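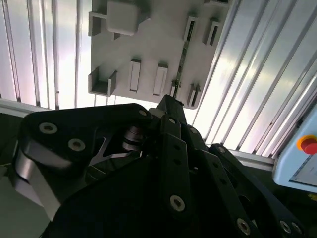
Dendine cell, gripper and tool plate check
August 16, 2021

Filed under: Bench Notes / Cell Upkeep

Monday, so of course the fingers were out of true again. Homed the arm, brought it up under the tool plate and crept the fingertip toward the underside until I lost my nerve. Still off to the left compared with the December numbers, though less than I'd feared.

Went over the silver bolts on the finger linkages. One had backed out far enough to turn by hand. Threadlocker this time, the real stuff, from the bottle that lives in the Flekport drawer and is always put back with the cap loose. Counter says 2,000 cycles since the last go-round, so the service interval on the wall chart is a work of optimism. Crossed it out and wrote nothing in its place yet.

E-stop tested from the box: stops. Reset, tested again: stops. Best-behaved part in the cell.

Then moved over the open PC case for the teardown job. Approach is straight down, fingers coming in low on the board, past the bottom of the memory slots.

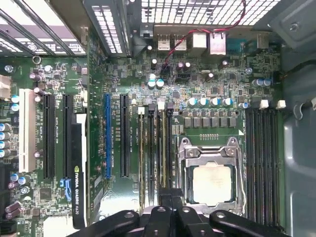
Dropped the approach speed to 18 percent for anything near the CPU socket. The heat spreader is bare and the lever sits right alongside, and I don't want to explain a bent one to Baluyot. The Quadro K620 gets its own waypoint, well clear of the left finger. The red cable at the top is going to snag something one day. Taping it down goes on the list.

To do:
- redo wrist camera offset, then save it under a name that isn't "final"
- order 6 spare fingertips from Prindham
- new interval on wall chart
- tape for cable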